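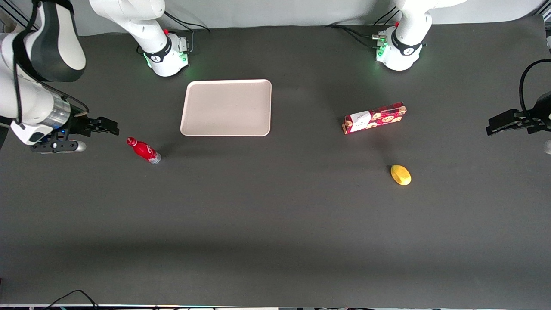
Figure 2.1 Two arms, one tray and three objects on the table. The bottle lies near the gripper of the right arm, which stands on the left of the picture.

Chapter 2
Gathering Examples

In Chapter 1 we treated the examples as something already given. A file was opened, the model was trained, and we looked at the errors. In this chapter we go back one step and ask how such a file comes to exist. For a robot that must learn to handle objects, the examples are made by people, one after another, and many later difficulties have their beginning in this work.

We will follow one task through the whole chapter. It comes from the Dudari project, in which a small group in Bragança wanted two arms to place groceries on a tray. The instruction given to the operator was short: "Put the objects on the tray." Chantal Bouchard, who wrote the first plan for the project, believed that one sentence would be sufficient. After the first 12 recordings she saw that two operators had understood it in different ways. One of them moved one arm at a time. The other moved both arms together and let the left arm wait above the tray until there was space. Both had followed the instruction, but a model trained on the mixture would receive two answers to the same question.

We call one complete recording of a task an episode. An episode contains the camera images, the positions of the joints, the state of the grippers, and the commands of the operator, all stored with a common clock. It begins from a starting layout — the places and directions of all objects before the first movement — and it ends when the operator marks it as finished or as failed.

The starting layout deserves more care than it usually receives. Consider the objects in Figure 2.1. A bottle that lies on its side must be taken differently from a bottle that stands. A flat box allows a grasp across its short side, but only if the gripper is turned to agree with its angle. A small yellow fruit, alone on the table, leaves open which arm should take it. If these things are always the same, the model can learn the places by heart and will fail when an object is moved by the width of a hand.

For this reason the Dudari plan was changed. The second version described 13 starting layouts, and each operator had to use all of them before repeating any. Jade Gagnon prepared the list and also wrote the rule for the choice of arm: each object is taken by the arm whose base is nearer. The rule is simple, and one may disagree with it, but every operator could apply it without asking. At the end of November the group had 163 episodes which followed the new plan.

In Section 2.1 we discuss how to write a task instruction. Section 2.2 treats the starting layout and how to vary it. Section 2.3 is about failed episodes — when to keep them, and how to mark them. The exercises use the episode format of Vornix, which is explained in Appendix B.

2.1 Writing the Instruction

Before you record anything, write down what the operator will read, and give it to two persons who have not seen the task. Let them work separately. Compare which object each one takes first, which arm is used, and at what moment each one considers the task to be finished.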